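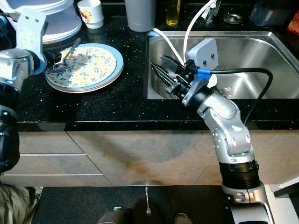 27. Juni 2022

Seit heute Morgen weiß ich, warum der rechte Arm beim Abwasch stehen bleibt. Zwei Wochen lang habe ich die Software verdächtigt. Es war aber das Kabel am Handgelenk: Wenn der Arm sich weit über das Becken streckt, wird die Schlaufe zu kurz, und der Stecker verliert für einen Moment den Kontakt. Dann schaltet der Antrieb ab und der Greifer bleibt, wo er ist.

Zamfira hat es zuerst gehört, ein kleines Knacken. Ich hatte ihr nicht geglaubt und muss mich hiermit entschuldigen.

Wir haben danach rund 100 Bewegungen ohne Last gefahren, und vier Mal kam der Fehler wieder. Eine längere Leitung ist bei Brultex bestellt. Bis sie da ist, fährt der Arm nur mit halber Geschwindigkeit, und eine Person steht immer am Notaus.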